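Inicio | Taller | Proyectos | Diario | Contacto
Buscar en el sitio Buscar

Informe de avance, junio – brazo de cocina, taller compartido Viltside
Para: Anahera Mudgway
De: Senthil Arumugam
Copia: Sumathi Poojary

Anahera, va rápido porque a las cinco tengo que dejar libre la mesa. Resumen: la parte simulada va bien, el brazo físico va con retraso. Presupuesto bajo control.

Gastado hasta hoy: 858 euros de la partida de material. Falta cargar la factura de Zallo (reductoras y cable), unos 208 más. No pido ampliación.

1. Simulación

Cocina virtual ya montada, con encimera, placa, tostadora y armarios. Thirumalai la rehizo casi entera este mes, la anterior tenía las alturas mal y no servia para nada. La tarea de prueba sigue siendo la misma: coger un utensilio de la encimera con la pinza apuntando hacia abajo.

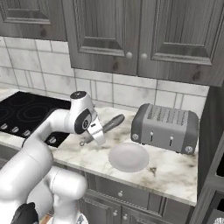
Pinza sobre el utensilio, junto al plato. Cocina simulada.

Lo que cuesta es el mango. Oscuro, en diagonal. Si el brazo entra con la muñeca un poco girada, un dedo toca antes que el otro y el utensilio se va. Mounir ha cambiado la aproximación: primero alinear, luego bajar. Mejora clara, aunque todavía no tengo una tabla presentable. La mando con el próximo informe.

2. Vista de cerca

Añadida una vista baja, con los dos dedos asomando abajo y la encimera de fondo. La usamos para corregir el ultimo tramo. Dos problemas abiertos:
– los bordes salen dentados en las piezas grises largas, hay que subir la resolución o suavizar
– las vetas y manchas del mármol confunden al detector. Sumathi propone variar la textura en cada intento, de acuerdo con ella

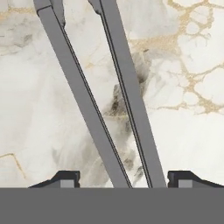
3. Alcance y posturas

Repasamos las posturas con el brazo doblado sobre la encimera, al lado del grifo. Zona estrecha. Con el aparato negro al fondo, el codo tiene poco sitio y el planificador a veces elige la vuelta larga. De momento limitamos el giro del hombro por software. Es un parche, lo sé – la solución buena es mover la base, y eso toca también al banco real.
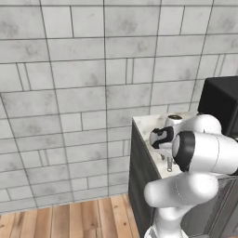 4. Brazo físico

Retraso de dos semanas. Motivos: una reductora llegó con holgura y hubo que devolverla, y la impresora del taller ha estado parada. Base atornillada, cableado hecho hasta el codo. Muñeca y pinza pendientes. La controladora Weka responde por bus, sin probar con carga.

5. Siguiente

– montar muñeca (Mounir)
– texturas variables (Sumathi, Thirumalai)
– 3 sesiones de pruebas en el banco, en cuanto haya pinza
– decidir si movemos la base. Necesito tu visto bueno para perforar el banco otra vez

Si te va bien pasarte por el taller, mejor por la tarde, a partir de las seis. Los recibos estan en la carpeta compartida.

Senthil

Contacto | © Taller Viltside | Volver arriba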